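Service Robotics for Building Care
Course Handout 7: Demonstration Visit to the Trondach Test Rooms
March 2024

Instructor: Constanza Godoy

This handout accompanies the visit to the Trondach test rooms in Drivville. Students who attended should read it together with their own notes. Students who were absent are responsible for the same material.

The demonstration concerned a single household task: wiping a liquid spill from a table with a cloth.

Wrist camera and fixed camera views, spill task

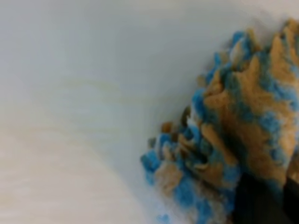
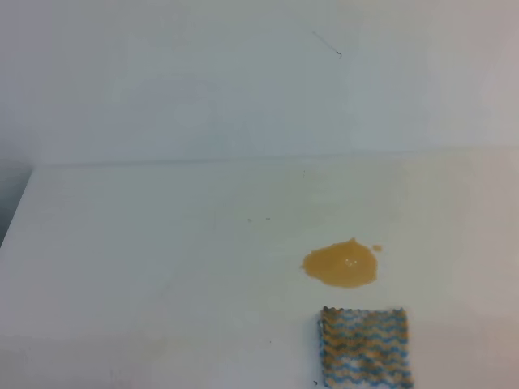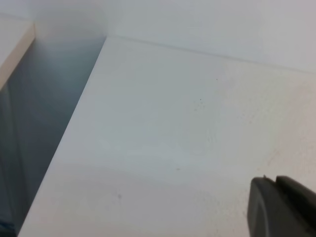
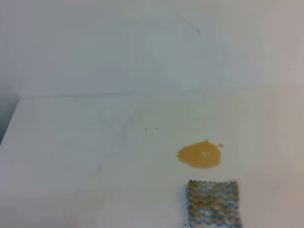

1. Purpose of the visit

Earlier sessions treated cleaning as a planning problem on paper. The visit was arranged so that students could see how much of the difficulty lies in perception and contact. A cloth has no fixed shape. A spill has no fixed outline, and its edge changes as soon as it is touched. The host team, from the Gredex group, asked visitors to keep both points in mind throughout the day.

2. Camera placement

The fixed camera gives the layout of the workspace and does not move during a trial. It is used to locate the spill and the cloth before the arm begins. The wrist camera travels with the gripper and shows the area close to the fingers. At short range it often loses sharpness, and a cloth may fill so much of the view that its outline is of little use.

Students should be able to explain why neither view is sufficient alone. In the discussion, several groups proposed relying on the fixed camera only. The hosts replied that the arm can block that view at the moment of contact - the moment when information is most needed.

3. Small marks on the surface

Specks and scuffs on a table are a known source of false detections. The Sosa software used in the course laboratory handles them with a minimum area setting, and the default is 50 pixels. Raising this value removes most specks but may also remove a small droplet lying apart from the main spill. Students will meet this trade-off in the September laboratory.

4. Stages of the task

The hosts divided the task into 3 stages: grasping the cloth, carrying it to the spill, and wiping. Each stage is scored separately. A trial in which the cloth is grasped well but put down short of the liquid receives credit for the first stage only. The written assignment uses the same scoring.

5. Questions raised by visitors

Force. The pressure applied during wiping is limited in software. Too little leaves liquid behind, and too much drags the cloth out of the fingers.

Cloth type. Knitted cloths are easier to pinch than thin flat ones but may catch on the fingertips when released.

Finishing. There was no agreement on when a table should be counted as clean. The hosts compare views of the table from before and after the trial - a method that depends on steady lighting.

6. Assignment

Write two pages on one stage of the task. State what each camera can contribute to it and identify one likely failure. Submit the work under course code 3951. Diagrams may be drawn by hand.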